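Bench notebook, back room
June 2020

White top, long bench. Cleaning, leveling, what goes where. Writing it down before I forget, sorry for the handwriting, whoever types this up.

Started with the top itself. It has been bugging me since May. Gray haze, tape glue in strips, a ring from somebody's mug near the wall end, pencil everywhere. From the door it looks fine. Put your cheek down next to it with the window behind and it's a map.

Took everything loose off the wall end first and worked on that, then shifted everything back and did the middle. Should have done it in one go but there was no place to put the boxes. The floor under the coat hooks is still full of Forsberg returns. Somebody please deal with those, they have been there since before I moved desks.

Cleaners on hand:
Kerkus, the spray, blue cap, half a bottle
Bosora paste, the 1000 ml tub, almost new
dish soap and warm water
isopropyl from the cabinet

Tried them in that order on a patch the size of my hand, back corner, where it doesn't matter.

Kerkus - takes pencil right off. Leaves a film. You don't see the film wet, you see it after lunch. Wiped it again with plain water, film still there, fainter. A label stuck on the filmy patch peeled up by itself at the corners while I was eating.

Bosora paste - good on the mug ring. Gone in two passes with the soft side of the sponge. But it's a paste, it has grit in it, and I can feel a difference under the fingertip afterward. Duller there. Would not do the whole top with it. Would maybe not have done the ring with it either if I'd read the tub first, it says test in an inconspicuous place and the ring was not that.

Soap and water - boring, works on most of it. Slow. Bucket went gray right away.

Isopropyl - tape glue only. Soften, wait, plastic scraper held flat, wipe. Don't use the metal scraper, there is a scratch by the wall end which is older than me and I don't want a second one. Window open for this.

So: soap and water for everything, isopropyl where there's glue, dry cloth right behind. Kerkus goes back under the sink. Paste goes on the top shelf with a note on it.

Cloths. The yellow ones shed. White top, yellow fuzz, you can imagine. Used the old gray ones, cut up, hemmed side out. They are in the drawer marked Meteo now, the Meteo stuff went upstairs.

Leveling next. Bench is 2185 mm along the front edge, measured twice with the steel tape. Drawing on the wall says otherwise but the drawing is for the old bench so ignore it (I crossed the number out). Overhang at the front is 102 mm, enough for a clamp, not enough for knees if you sit close.

Long level along the front edge, bubble touching the line on the left. Level across, dead on. So it only leans one way. Marble test agrees, marble wanders off toward the wall. Raised the wall side foot half a turn, checked, another half turn, checked. Second half turn was too much, back a quarter. Bubble is between the lines now and the marble just sits there thinking.

Note the foot is stiff. Lift a little with your shoulder while someone else turns it, or use the pry bar with a scrap of wood. Don't drag the bench. If it gets dragged all of it has to be done again, and there's a strip of floor there that's higher than the rest, I found it with my shoe.

Room was at 21 on the wall thermometer the whole time, window open and shut, so either it's very steady in here or the thermometer is stuck. Tapped it. Still 21.

Glare. With the ceiling light on and the blind up the white throws back so much that small marks disappear. Blind down halfway is best for cleaning, you get the light from the side and every smear shows. For working I like the blind down all the way and the ceiling light on. Others dont agree. We need one setting and then leave it, otherwise everyone walks in and pulls the string.

Soap and water over the stretch in the middle, two rounds, gray cloth, then clean water, then dry. No pencil left that I can find, no tape.
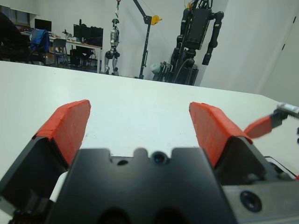 Romana Rusnák would skip the soap altogether and go with warm water and a drop of vinegar, twice a week, and says the haze was mostly soap to begin with, years of people not rinsing. She also wants the blind up. And she thinks the Bosora patch can be evened out by going over it in circles with a dry cloth, for much longer than feels sensible.

OK. Tried the vinegar on the back corner next to the Kerkus patch. Film came off! So she has a point about the rinsing at least. Smell hangs around for a while, window again. Not sure I can tell soap-and-rinse from vinegar once both are dry. Marked the two patches with tiny bits of tape on the underside of the edge, S and V, so we can look again in a week or two. If anyone finds bits of tape there please leave them.

Dry cloth in circles on the dull patch: did it through one whole side of a record. Maybe a bit shinier. Maybe my eyes. She can do the other side.

Didn't touch the blind.

Tape rules, since the glue was the worst part of the job:
paper tape only on the top, the cream colored roll
off again the same day
no duct tape, no double sided, no electrical tape
fold a corner over so there's a tab to pull
pull low and slow, back over itself

The double sided stuff took me longer than everything else together. It goes hard at the edges and stays gummy in the middle, so the scraper skates over one part and balls up in the next. Cut the piece of cloth to size, soak it, lay it on the strip, leave it, go do something else. When you come back it rolls off under your thumb. I was scrubbing at the first strip like an idiot before I thought of that.

Marking out. Pencil is ok if it's soft, B or softer. The hard ones leave a groove and then the groove holds dirt, that's what a lot of the gray lines were. Whiteboard marker I'm against. Wipes off when fresh, after a night it leaves a shadow, purple from the black one, strange. If you need a line that stays, use the paper tape and draw on that.

Where things live, as of now:
wall end: scale, label printer, the tin with pens
under the bench, left: boxes in use
under the bench, right: kept clear for feet
shelf above: paste, spare cloths, cream tape, level
hook: brush and dustpan

The wall end always silts up. Everybody puts down "just this" there and then it's a pile, and piles creep toward the middle. I've put a strip of cream tape across as a border (yes I know, same day rule, this one is the exception and I'll change it when I change the cloths). Nothing parked past the strip overnight.

Mugs go on the windowsill. There's a tile for them.

Crumbs, while I'm at it. Found a good amount in the gap between the top and the wall. Vacuum with the thin nozzle doesn't quite get in, brush doesn't either, what does is a strip of cardboard with a damp cloth folded over. Pull from the wall end toward the door so it comes out where you can catch it. Also came out: a washer, a Forsberg sticker, the small hex key everyone was asking about in May. Hex key is back in its holder.

Edges. The front edge is cleaner than I expected except where people lean. Sleeve grease, comes off with soap, comes right back I suppose. The underside of the edge I did by feel and the cloth came out brown, so did it again, and still brown the third time, then gave up. Doing it properly means lying on the floor and I was in decent pants.

To buy:
gray cloths, the thick kind
cream paper tape
vinegar, plain white, the big bottle
felt for under the scale
a second plastic scraper, mine has a nick
NOT more Kerkus, whatever the order form suggests, it's still ticked by default

To do:
check level again after the bench has stood a few days
look at S and V
find out who owns the Forsberg returns and get them out from under the hooks
new drawing for the wall with 2185 on it
replace thermometer or at least get a second one to compare
blind - talk it over with Romana

Bucket is rinsed and upside down in the sink. Wet cloths are over the radiator, which is off, so they'll still be damp tomorow, use the ones in the drawer.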